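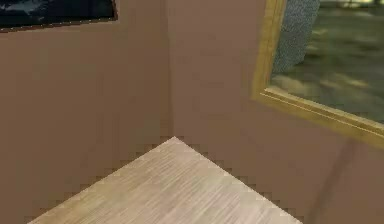
Library > Building Science > Interior Finishes > Chapter 4

Chapter 4
Moisture and Painted Walls

4.1 Scope of the chapter

Paint is usually chosen for its color and judged by its surface. For the purposes of this book it is treated as the outermost layer of a wall assembly, with a thickness, a resistance to water vapor, and a service life. The previous chapter dealt with plaster and gypsum board as substrates. The present chapter covers the coating applied to them, the movement of moisture through and behind that coating, and the defects that follow when the two are poorly matched.

Exterior coatings are left to Chapter 7. Wallpaper and other glued coverings are mentioned only where they have been painted over, a common condition in older housing and one that complicates every test described in Section 4.5.

The reader is expected to know the terms relative humidity, dew point, and vapor pressure. A short review is given in Appendix B.

4.2 Sources of moisture in a finished room

Water reaches an interior wall by several routes. The largest in new construction is the water built into the wall itself. Fresh plaster holds a great deal of mixing water, and so do concrete and mortar behind it. Drying begins at the surface and slows as the wet zone moves deeper. A wall that feels dry to the hand may still hold enough water at depth to lift a coating months later.

The second route is the room air. Cooking, bathing, laundry, and breathing all add vapor. Where the wall surface is colder than the dew point of the air, vapor condenses on it. Where the surface is slightly warmer than the dew point, no liquid forms, but the relative humidity right at the surface can stay high enough for mold to grow. This second case is often missed in surveys, as the wall is never visibly wet.

The third route is liquid water from outside or below: rain through cracks, leaking pipes, and ground water drawn up through masonry. Coatings have no useful part in controlling this route. Sealing the inner face of a damp wall moves the evaporation zone upward or outward, and the damp then appears in a new place.

4.3 Why corners fail first

An outside wall loses heat across its full area, but the loss is not even. At the corner where two outside walls meet, the inner surface is small and the outer surface is large. Heat spreads out as it passes through, and the inner surface of the corner settles at a lower temperature than the flat wall a short distance away. Air movement is also weaker in the corner, so less heat is delivered to it from the room. The two effects add together.

Furniture makes the condition worse. A wardrobe pushed against an outside wall acts as a layer of insulation on the wrong side. The wall behind it cools, while vapor continues to reach it through the gap. Large framed pictures have the same effect on a smaller scale – a faint outline of growth on the wall when the picture is taken down is the usual evidence.

The Grimbridge housing survey, directed by Chinyere Osagie, is used as a running case in this chapter. It covered 700 dwellings of solid masonry, all heated, none with mechanical ventilation. Surface growth was recorded by location in each room. Corners between two outside walls accounted for nearly 50 percent of all recorded growth, although they made up only a small share of the painted area. Growth on inside partitions was rare and in most instances could be traced to a plumbing leak.

Osagie's team returned to a subset of the dwellings in December, when outdoor temperatures were lowest, and measured surface temperature at fixed heights. The readings are reproduced in Table 4.2. The reader should note the difference between the corner reading and the mid-wall reading at skirting level, where it is greatest.

4.4 Vapor resistance of common coatings

Coatings differ widely in the resistance they offer to vapor. For convenience they are grouped here into 3 classes. Open coatings include limewash, silicate paint, and soft distemper. Medium coatings include most flat water-based paints. Closed coatings include oil gloss, epoxy, and rubber-based paints.

The class of a coating is not fixed by its label. Each added coat raises the resistance, and a wall repainted many times with a medium product may behave as closed. Leblanc (Gilles Leblanc, whose cup method is described in Section 4.5) tested flakes taken from stairwells in the Adeleke building and found that the oldest build-ups passed almost no vapor, although every layer that could be identified was a flat paint.

An open coating is of benefit where the wall must dry toward the room. It also gives the surface some ability to take up vapor for short periods and release it later, which evens out peaks of humidity after bathing or cooking. The effect depends more on the plaster than on the paint, and it disappears when the paint is closed. It should not be counted as a substitute for ventilation.

A closed coating is of benefit where the wall is washed often or exposed to steam. It must be applied to a dry substrate. Blistering under a closed coating is nearly always a sign that this condition was not met.

Pigment has little effect on vapor resistance at normal loadings. Very dark colors need more binder to resist rubbing, and the extra binder closes the film to some degree. Flat finishes in middle tones also show patchiness more readily after local repair, a matter of appearance only. Patchiness caused by uneven suction in the plaster is discussed under primers in Section 4.6.

4.5 Measuring moisture before painting

Electrical meters read resistance between two pins and convert it to a moisture value. They are calibrated for wood. On plaster the number has no absolute meaning – it may be used only to compare one part of a wall with another. Salts in the plaster lower the resistance and give a false high reading.

Accept cookies to keep your place in this book. Manage settings

12 comments | 38 shares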